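Translating the stage directions first

Edeltraud Egger spent two years on the English text of Drivwood, a three-act play set in a fishing village where a quarrel over a boat ends before a local court. She spoke to Areeba Swati on 08/11/2021, shortly before the text went to the printer.

Egger begins with the stage directions. "They fix who is standing and who is sitting, and the dialogue depends on it," she says. In the second act the brothers never use each other's names. The original separates them by verb form, which English cannot do. Her first draft added names to 8 speeches. The final text adds none and relies on where the actors are placed.

The plot is simple. Fankhauser, the elder brother, sells a share in the boat without asking the younger. The court hears the matter twice, and the second hearing repeats much of the first with the witnesses in reverse order. Egger kept the repetitions word for word. "If a witness says 'the rope was wet' in the first hearing, he says it again in the second. An earlier version varied these lines and the audience lost the thread."
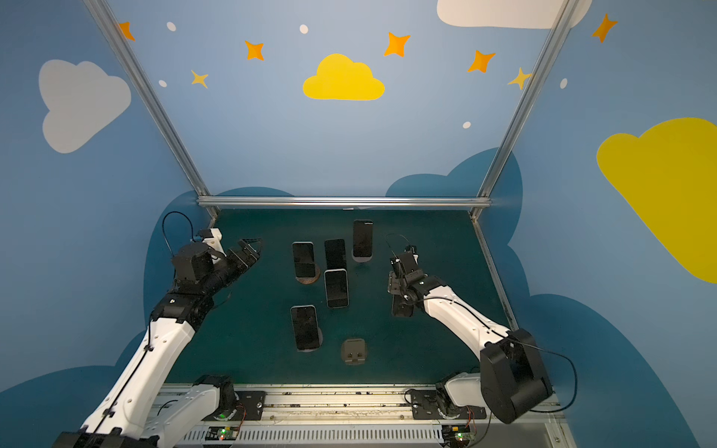
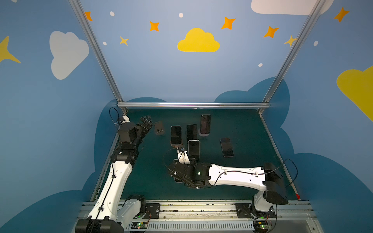
On dialect and metre

The villagers speak a coastal dialect with few abstract nouns. Egger did not look for an English equivalent. She limited the vocabulary instead, working from a list of 1546 words, and broke the limit only for the magistrate. "He has the long words. When the younger brother borrows one of them in the third act, it should sound wrong in his mouth."

The closing chorus is in verse. Egger dropped the rhyme and kept the four-beat line. Ezequiel Aguirre, who read the proofs, argued for restoring the rhyme in the last stanza. She tried it and took it out again: "The rhyme forced 'shore' to the end of a line where the weight belongs on 'owed'."

The ending is left open in the original, with the verdict read out behind a closed door. Egger's text has the same direction, unchanged. A staged reading is planned for December, with Ewan Gunn as the magistrate.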